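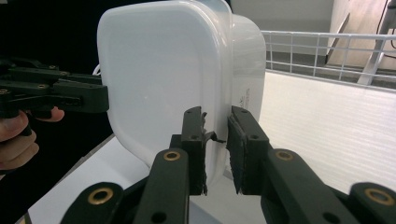 We drove out to the Zoken summer robotics class expecting a polite hour of slides and cookies, and we stayed until they were stacking the chairs! The open day was July 15, 2025, and my daughter had been counting down to it ever since her cousin joined the Rostel team, which is the older of the two groups (the younger kids are Zevier, after a comic book, I gather).

What the students are working on this term is kitchen tidying – picking up plastic containers and bowls with a pair of hand-held grippers, one in each hand, and setting them where they belong. It sounds like nothing much until you hear them argue over where to take hold of a lid. Each team has to turn in 240 tries before the October showcase, and Rostel had 43 done when we visited, so there is plenty of summer left in it for them.
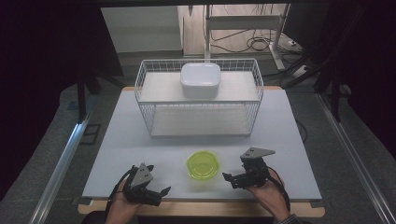

Adaeze Garba told us that bowls are harder than boxes, and that her group had spent most of a week just agreeing on how to approach the rim. My daughter asked if she could sign up on the spot – the minimum age is 12, so we have a while yet. Parking is behind the building, by the way, and the side door is the one that opens.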